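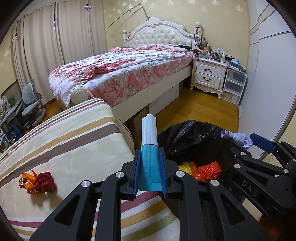

Notebook, December, 9.40 am: the Hollenstein seat

Still on the old Member for Hollenstein. The printed life gives him 1,735 votes at his first election and a majority of 500. I don't believe the second figure. The Bekus paper gives the same total but a majority of 40, and it was printed that week, when people could have written in to complain. The life came out long after he was dead and was paid for by his family.

Militia service: "3 years with distinction". The Troltora muster roll has him for one summer. Could be a second roll. Could also be padding — these books are full of it.

Asked Husarus for the committee minutes again. No reply. 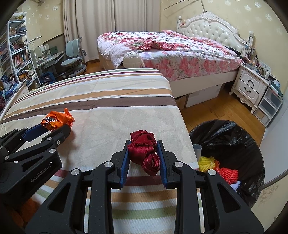 The election sash is the part I trust least. The catalogue says he wore it at the declaration and that it came down through the family, but the earliest note of it is a sale list with no seller given. The entry reads "red, edge worn", and that would fit the twisted dark red cloth in the photo just as well, frayed stitched edge and all. Colour and wear prove nothing. I want a maker's bill or a letter before it goes in the entry.

To do: check the Bekus paper for a recount. Leave the majority blank until then. Sash stays in pencil.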